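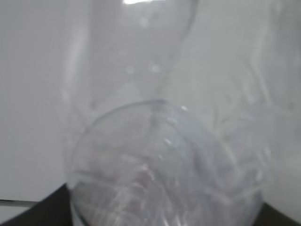
Why do people squash plastic bottles before they put them in the recycling?

Most of a drink bottle is air once the drink is gone, so a squashed bottle takes less room in the bin and in the truck.

Let us look at this more slowly. A clear plastic bottle is thin. Its wall is so thin that you can bend it with one finger. When the bottle is full and closed, the water inside pushes back against your hand, and the bottle feels strong. When the bottle is empty and the cap is off, you can push the air out, and the wall folds.

Every fold leaves a line. We call this line a crease. You can make a crease in paper too, and you know that paper never becomes perfectly flat again. Plastic is similar. If you bend it only a little, it jumps back with a "pop". If you bend it a lot, the crease stays.

Why do the creases look white?

A smooth clear bottle lets most of the light go straight through, and then it is hard to see the plastic itself. A crumpled bottle has many small surfaces which look in many directions. Each one sends some light to a different place. Where the light comes to your eye, you see a bright white line, and next to it there is often a grey one. The plastic did not get any paint. Its colour is the same as before - only the light travels in another way.

Try it at home

You need one empty clear bottle and a lamp or a window.

Take off the cap. Hold the bottle near the light and turn it slowly. Look for the bright spots. Now press the middle with both hands until it folds. Turn it again in the same light. Are there more bright lines than before? Draw the bottle two times, before and after. Use a grey pencil, and leave the paper white for the brightest places. It is more difficult than it sounds!

Now put the cap back on while the bottle is still flat, and close it well. Let go. The bottle cannot easily become round, as the air has no way to come in. Open the cap again and listen.

What happens at the recycling centre?

In the town of Skadau, where I live, the truck brings the bottles to a large hall. They are sorted, and then a machine presses them together into a big block, called a bale. Later the bales go to a factory, where the plastic is washed and cut into small flakes. My class visited the hall in October and we saw 264 bales behind the fence. The smell was a bit sour, like old juice.

Ask an adult what the rule is in your town. In some places you must not squash the bottle, because a machine in the shop has to read the label first. In Karnitz, the next town, it is like this.

Written by Ildikó Szűcs
Jul 25, 2025

More for curious children
Why does ice float?
What is a jar lid made of?
How paper gets its second life
Where does the rain go in Karnitz?
Why do soap bubbles have colours?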